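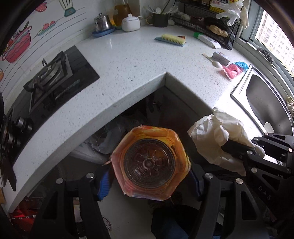
3.2 Collection of two-handed demonstrations

Demonstrations for the kitchen portion of the Lemard set were given with a pair of hand-held grippers, one per hand, without a robot present. Each tool has two parallel fingers and carries its own camera, so the recorded view moves with the hand. Operators worked in furnished apartments and handled whatever was kept there. In Figure 4 (top) the ribbed blue pads press on the left and right sides of a plastic jar with a ribbed round lid, while the second gripper comes in from the right. Grasps of this type were labeled "side, rigid" whatever the contents of the container. The label depends on the contact surfaces alone and was assigned from the first frame in which both pads touch the object.

Operators were asked to keep both tools in view of at least one camera during transfers. Episodes in which tracking was lost for more than 13 consecutive frames were cut at the point of loss, and the remainder was kept as a separate segment if it still contained a full grasp. After cutting, the Lemard set holds 3000 segments, of which 535 have an object in each gripper at the same time. We refer to the latter as double-hold segments.

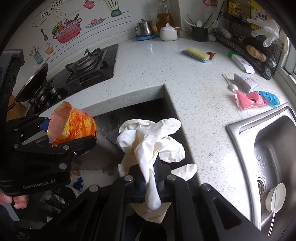

Jade Hiebert

Figure 4. Views from the hand-held grippers at one kitchen site. Top: side grasp on a jar. Bottom: double hold, with a crumpled package in one gripper and a bundle of gloves in the other.

Double-hold segments were the hardest to label. Thin, soft items change outline inside the jaws, and the opening width reported by the tool says little about how much material is held. In the lower view of Figure 4, one glove finger hangs down between the jaws and another sticks out to the side. A policy trained on width alone would treat such a grasp much like a grasp on a single thin sheet. We therefore added a second label, "spill," for any segment in which part of the held item extends past the fingers. Two annotators assigned it independently, and disagreements were settled by a third.

Replay was tested on the Busholm arm pair with the same finger geometry. Tool poses were resampled to the control rate of the arms and shifted to the arm base by a fixed transform measured once per session. No correction was made for the difference in compliance between a human wrist and the arm. Replay of side, rigid grasps reached 70 percent success. Spill segments were excluded from this test and are treated in Section 5.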